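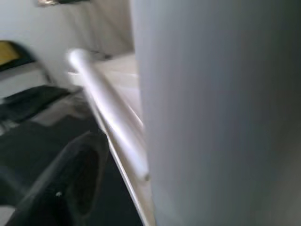
2 min read

The repair room on the ground floor of the Wendanura building opened again on Monday after a renovation that took most of the summer. The walls are painted white, and tenants can once more bring small household things to be fixed without payment.

The room was closed in March, when water came through the ceiling during a weekend. The building has 124 apartments, and the room was used mostly by older tenants who do not like to throw away a lamp or a chair for one broken part.

"I had a bag of things waiting in my hallway for all these months," said Felista Sang, who has lived on the third floor for many years. "My daughter said to buy new ones. I said no, I will wait."

Ibsa Ejigu, the manager of the building, said the work was delayed two times. First the wall had to dry, and then the company Kalinowski, which made the shelves, delivered them in the wrong length and had to take them back. The shelves were put up at last in the second week of October.

The tenants' association paid 887 dollars for paint, screws and new lamps. The rest of the cost was covered by the insurance of the building, Mr. Ejigu said. He did not want to give the full amount before the last invoice arrives.

Some 30 people came on the first evening, and the line went out to the mailboxes. Many of them brought curtain rods, towel bars and other bathroom parts. Babak Azimi, a retired locksmith who helps with repairs, said this kind of work is the most common. The holders become loose in the wall, people try to push them back, and the hole becomes bigger each time.

"It is a small repair if you come early," he said. "If you come late, we must fill the wall first, and then you wait for another week."

The room does not accept microwave ovens, televisions or anything that runs on gas. Bicycles are also not accepted for now, but Ye-seo Shim, who keeps the list of appointments, said a bicycle evening could begin in March if there is enough interest. She asks tenants to write their apartment number on every item, also on the small ones.

The repair room is open on Mondays and Thursdays from 4 p.m. until 8 p.m. Appointments can be made on the paper list by the elevator. Tenants who cannot carry their things downstairs may leave a note for Mr. Ejigu at the office.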